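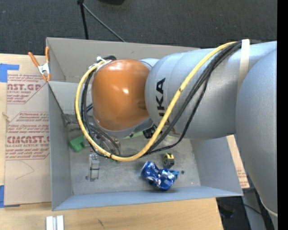 A KUKA arm over a gray bin, orange at the wrist.

I have now driven past the old carpet warehouse on Zamudio Street 423 times. I know this because it is on my way to work, I started the week the "Coming Soon" banner went up, and I am the kind of person who keeps a tally on the back of a gas receipt. The banner has gone from red to pink. The brewery it promised, Prarberg, finally opened its doors in June, and I was in line at 3:40 in the afternoon for a 4:00 opening, wearing a shirt from a different brewery, which my wife tells me is bad manners.

First, the name. Prarberg sounds like a town you would be sent to for your lungs. According to the back of the menu it's a hill the owners once got lost on, and that's all the menu has to say about it. The building still has the loading dock and the high windows, and if you sit near the back wall you can make out where the carpet samples used to hang. They kept the concrete floor. Bring something to put under your table leg, because that floor has opinions.

There were 12 taps working when I got there and I tried six of them, in the small glasses, over an evening, with food. Please don't write to me.

The house lager is called Fedow and it's the one I'd send you in for. It's pale, a bit bready, and bitter enough at the end that you notice the glass is empty. I've had a lot of lagers from new places that taste like the brewer was sulking about having to make one. Somebody here likes lager. I had a second one to check and then went home thinking about it, which I have not done over a lager since my twenties.

The IPA was fine. It was cloudy, it smelled like a fruit cup, and it cost a dollar more than everything else on the board. The couple next to me ordered four of them and seemed very happy, so take my view for what it's worth.

The dark mild was the surprise. It's under four percent, served in a proper handled mug, and the young man pouring it warned me twice that it was "kind of old-fashioned." I am kind of old-fashioned. We got along. It had a little toffee to it and a dry finish, and I'd happily drink it through an entire winter if they keep it on. I asked if they would. He said it depended on how many people like me came in, and looked over my shoulder at the line.

I skipped the one with marshmallow.

Food comes out of a window at the side. The pretzel is the size of a steering wheel and arrives with mustard that will clear out your head – I mean that as praise. The chicken sandwich was good and dripped on everything. The fries were lukewarm by the time they called my number, which was 102, and I suspect the kitchen was having a long night. It was opening week. I'm giving the fries a pass until August.

A few gripes. The menu is posted on one screen, above the register, in letters sized for people with better eyes than mine, so everyone decides what they want at the exact moment they should be paying for it. The room holds 100 people and has 2 restrooms. You can do that math yourself, and by seven o'clock I was doing it too. And the music was a notch too loud for a place where all the surfaces are concrete or steel. I had a ten-minute talk with the man across from me about what I thought was his boat. I still don't know what it was.

Loyalty cards are being done through an app called Bistness, which wanted my birthday, my zip code and permission to know where I am at all times. I know where I am. I'm at the brewery. The paper punch card at the old place on the corner never asked me a thing, and I have four of them in my wallet, all one punch short.

A reader of this blog, Katsuhiko Oda, emailed last month to ask whether Prarberg would be doing flights. Yes, Katsuhiko, four glasses on a plank, and you get to pick. He also asked about parking. There's a lot behind the building with a pothole at the entrance that I'd put at knee depth. Come in slowly and keep to the left.

They're open from 4:00 until 10:00, closed early in the week for now, and dogs are allowed on the loading dock. I'll be back for the mild, and I've started a new gas receipt.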